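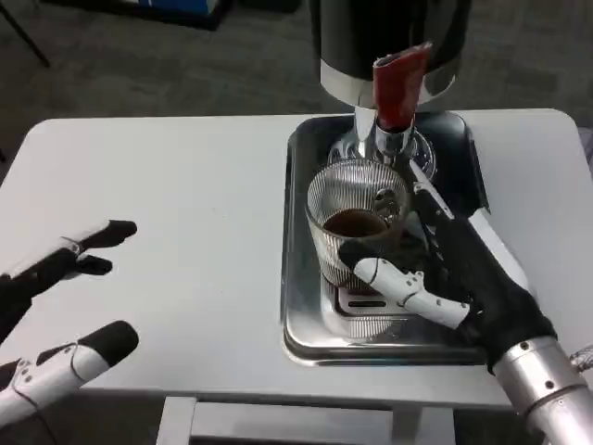
Many members wrote to us in the autumn and asked how they can start to give tea to guests at home without buying a lot of things. My answer is always the same: begin with the water and the order of work, and leave the beautiful cups for later. When I moved from Hosar I had only one pot and a plain tray, and my guests were content. A stainless-steel tray with a raised rim, like the one on the white table, is very practical for this. If you spill, and in the beginning we all spill, the tea stays inside the rim and your tablecloth is saved. Wooden trays are nicer to look at, but they need drying after every use.

At the June meeting Rachid Mansour showed us how he makes mint tea for a big family. He rinses the green tea leaves with a little boiling water first and pours this water away, so the bitterness becomes less. The mint goes in only at the end. He also told us to pour the first glass back into the pot, and to do it 2 times if the sugar was added late. I tried it at home with my neighbours from Dresen and they asked for the recipe the same evening.
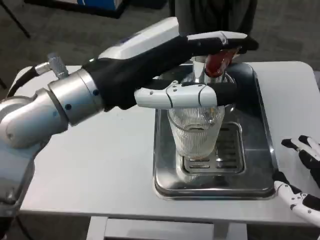
For cold tea the rules are different, and I think it is the better choice when you have more than four guests. Use 12 grams of leaves for one litre of cold water, put it in the fridge overnight and take the leaves out in the morning. You can serve it from a jug or from a tap with a lever, and then everybody fills their own glass when they want. I like a clear glass with ribs for this, because the fingers do not slip so easily and the colour of the tea is seen well. Black tea from Lalero gives a dark amber colour, green tea is paler and should be drunk on the same day.

Please do not throw away the used leaves. Rajeshwari Annamalai puts them on her roses, but dry them first or they will get mould - I learned this in a sad way with my own balcony pots.

Members who want the cold tea recipe on paper can write to me before the next meeting, and I will bring copies.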